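The Toltau Prayer Rope Kit

Posted in Shop, October 2025

I get asked about prayer ropes more than anything else I sell, so I've finally put everything you need to tie your own into one kit. I tied my first one on a long train ride and it came out looking like a shoelace that had lost a fight, but I prayed with it for years and I still keep it in my coat pocket.

The Toltau kit makes one rope of 70 knots. You get 16 feet of black wool cord (that's plenty, even if you have to cut out a knot or two), 12 wooden beads for dividers, a blunt needle, and a folded instruction sheet. The wool comes from Rashti, a small mill I've bought from since I opened the shop – it's soft, it doesn't squeak when you pull it tight, and it holds a knot really well.
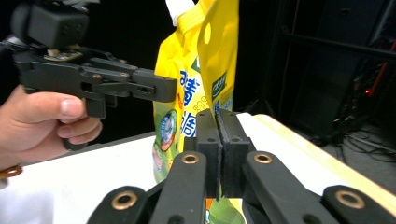

The knot itself takes some patience. Plan on ruining the first few! I say the Jesus Prayer once for each knot as I go, and if my mind wanders off to the grocery list I just start that knot again. You don't have to do it my way, of course. Plenty of people tie theirs with the radio on and pray with it later.

If you'd like something ready made, look at the Prukberg rope instead. Same cord, same length, tied by me, and it usually takes a couple of weeks.

Kit: $16
Extra cord, black or dark red: $12 a spool
Cross pendant: sold separately

I've sent out more than 2000 ropes and kits from my little shop in Grotunura, and I still pack every one myself – so please be patient with me before Christmas. Dark red is out of stock right now. Send me a note if you want me to hold a spool for you.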